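# Does a Cleanup Make an Old Desktop Worth Keeping?

Project report, Unduvus Repair Lab, September 2, 2022

Our group was given a retired office desktop and a claim from the Olto refurbishing guide: clean the inside, renew the thermal paste, tidy the wiring, and the machine will run "like new." I doubted it from the start.

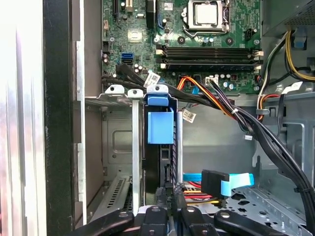
The guide promises three gains - lower temperatures, faster work and less noise. It gives no numbers for any of them, so we had to make our own.

## What we did

We ran the Cornenura benchmark before touching anything, then took off the heatsink and pulled the memory. With all four slots empty it was easy to get a brush in around the processor socket. The cables were harder. Power wires in orange, red, yellow and black come across the case and join a thick bundle down one side, and there is only so much you can do with a bundle like that. We straightened what we could and left the rest.

Then new paste, memory back in, heatsink on, same test.

## Results

| Run | Score before | Score after |
|---|---|---|
| Single task | 571 | 629 |
| Mixed load | 740 | 943 |

The mixed load figure looks great on a poster. I don't trust it. We ran each test once, the window was open for the second session, and the memory was reseated between runs. Any of those could matter. Our group did not agree on this, and the others wanted the word "proven" in the report. I took it out.

We did not measure noise. Two of us thought the fan was quieter, which is an opinion.

## Next time

Change one thing per session and run the test five times. The D'Souza workbook says three, but with scores this jumpy I would want more.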